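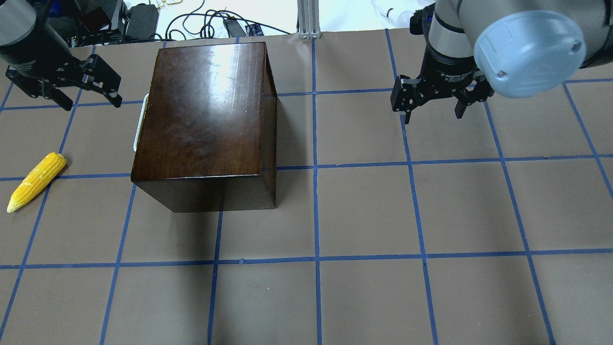 Irena Olszewski
25/12/2024

Stuton's two-arm cell is back up after a week of gripper trouble. The workshop in Wilczyńska had it stopped over a worn finger pad on one side, and the job grew from there.

First the pads. Then new paper on the table, and the blue tape grid laid again from scratch — the old one had crept 5 mm toward the back and the arms were aiming at squares that had moved. Tape costs next to nothing. The lost shifts did not.

Both grippers get opened fully before every check now. Screws on the fingers gone over by hand, cables behind the table still to be tidied (on the list, no date). Test pieces are the same as ever: the big brown wooden box and the toy corn. One blocky and shiny on top, one bumpy. Glare off the varnish has fooled the vision software before, so the overhead lights may get a diffuser.

Britura, which services the cell, wants the pads swapped every 400 hours insted of on failure. Stuton has agreed to try it until March. A check takes 15 minutes if nothing is loose.

Spare pads are on order from Stellura — part 702, two sets.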